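Ticket 2000: Planner treats its own cables as furniture

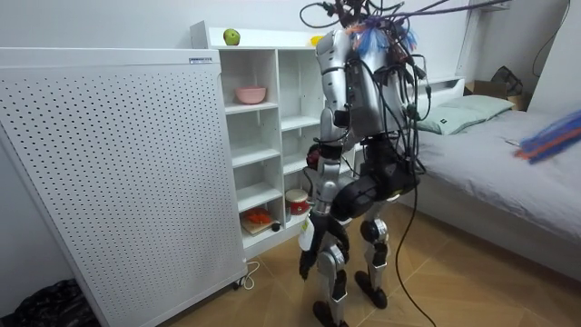
Flastberg, January

Reported by: Charoen Sriwong
Component: Cletik planner, self-filter

Robot stands facing the white shelves and declines to plan a reach into any cubby. Log says "start state in collision" 46 times, then gives up.

Tried restarting. Tried restarting with more conviction. Same.

Conall Scanlon: Self-filter masks the shell panels and knows nothing about cables. The bundle above the torso goes into the map as an obstacle, so the robot believes it is wearing a hedge. Added a padded mask over the upper body – planning went from never to nearly 4 seconds.

Charoen: Confirmed, plans again. The long cable on the floor is still mapped as a step. Leaving open.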